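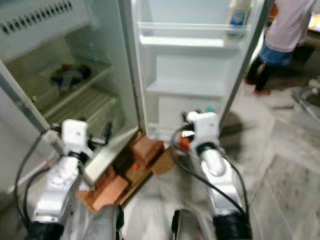
Amparo Nieto wrote in after the pantry page to say that the door is the part of a refrigerator everybody forgets, and that she would clean hers every Thursday if she could only remember what day it was. She also thinks I'm too soft about old sauce. She may be right on both counts, and her note is what finally got me going on this page, so thank you, Amparo!

I've been meaning to do a refrigerator gallery since the summer, and September seemed like the right time for it, with the tomatoes slowing down and the big jars of pickles not yet made. The pantry page had 2,802 visits and the linen closet had 2,949, which surprised me very much (who knew so many people cared about pillowcases?), and a good many of you wrote to ask when I'd get to the kitchen. So this time it's shelves, door bins, bottles and the bit of wiping that goes along with them. Pour yourself something and take your time.

I like to begin with the door because you can finish it in one go and feel you've gotten somewhere. The main shelves are another story, with their bags shoved to the back and things you have to sit down and think about. A door is just ledges. Take everything off one ledge, wipe it, dry it with an old dish towel, put back what you want, and go on to the next. If you get called away halfway through, well, half a door is clean and the milk hasn't suffered.
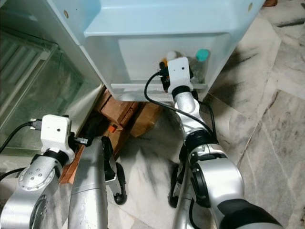
Small bottles are my weakness, I'll admit. I buy them for one recipe and then keep them for years like little guests who never go home. My rule these days is that a door bin gets short things with short things and tall things with tall things, so that I can see every cap without moving anything. Radek Lukáč, who reads these pages more closely than I write them, told me once that he sorts his by the color of the lid, and I laughed at him, and then I tried it. I could find the hot mustard with my glasses off.

A word on what to wipe with, as I get asked. Warm water and a drop of dish soap will take care of nearly everything. I had a bottle of Stedia spray that I used for a while, and it was fine, but it left a lemon smell that got into the butter. For the corners of the bins I use a soft old toothbrush, and for the rubber seal around the door I use a cloth wrapped over the handle of a spoon. Go gently there. I tore ours a little two apartments ago and had to hold the door shut with a chair until the new seal came.
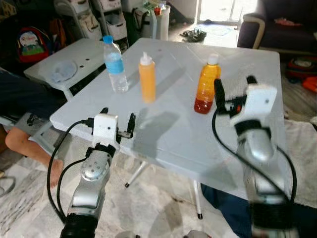 Having a table close by makes all the difference in the world. For years I put everything on the floor, or balanced it along the counter between the toaster and the dish rack, and I always knocked something over. A folding table gives you room to stand the bottles up apart from each other and look at them properly. Is this one nearly gone? Can these 2 be poured together? Does anybody in the house still like this? Simin Mirzaei tells me she makes her whole family come and vote, and that the yogurt drink nearly caused a fight.

While they're out, wipe the bottles too, especially around the neck and underneath. A sticky bottle will undo a clean shelf by suppertime. Squeeze bottles are the worst for it, and I like to take the tip off and let it sit in a glass of warm water while I do the rest. 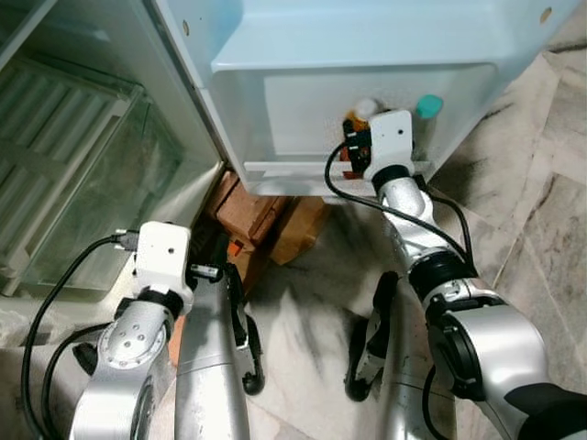

Bins that come out are a blessing, and if yours do, take them to the sink one at a time and let them come up to room temperature first, as cold plastic and hot water don't get along. Dry them all the way, edges included. I used to line mine with paper towels and gave it up, because the paper slid around and bunched in the corners. Azadeh Bahrami swears by a thin cork mat from Flondano, cut down to size with kitchen scissors, and I may try that over the winter.

Next month will be the spice drawer, if I can face it. Send me your own door shelves in the meantime, messy or clean, and let me know what you found at the back.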